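Stokitholm to begin weekly food waste collections

September 8, 2018

Households in Stokitholm will be able to have their food waste collected from the kerb every week under a contract signed between the town and the waste firm Futden. The service starts with 417 homes on the north side of the river and will be extended to the remaining streets once the first routes are running to time.

Each household on the first routes will receive a small lidded caddy for the kitchen and a larger bin with a locking handle to be kept outdoors. Both are free of charge. Residents who already compost at home may keep doing so and can hand the outdoor bin back to the collection crew.

The caddies will take fruit and vegetable peelings, bread, rice, pasta, meat, fish, bones, eggshells, tea leaves, coffee grounds and plate scrapings. Liquids, cooking oil, nappies, pet litter and packaging of any kind should be kept out. Caddies may be lined with newspaper or with compostable liners. Ordinary carrier bags will not be accepted, and bins containing them will be left with a tag explaining the problem.

Food waste will be taken to the Zimton treatment plant, 14 miles from the town, where it will be broken down in sealed tanks. The gas produced is burned to generate electricity, and what remains is spread on farmland. Garden waste will still be collected separately, and branches and grass cuttings should not be put in the food bins.

General rubbish will be collected fortnightly on the new routes, in place of the present weekly round. Collections of paper, glass and cans are unchanged. Bins should be at the kerb by 7 am and brought in the same day.

A trial held in June on Vasiliauskas Road covered 42 homes. Eleven of them asked for a second caddy, and these will be offered on request when the full service begins. The crews also reported that handles left unlocked were the main cause of spills.

Flats with shared bin stores are not part of the first stage. Futden will write to managing agents separately about communal food bins and keys.

Replacement caddies and spare liners can be ordered from the Stokitholm town office during opening hours.
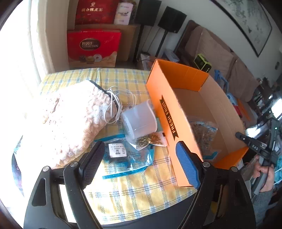 Benjie Dagdag: My street is on the north side and we've had no letter yet. A fortnight is a long wait for the general rubbish with two in nappies, so will larger bins be on offer for families?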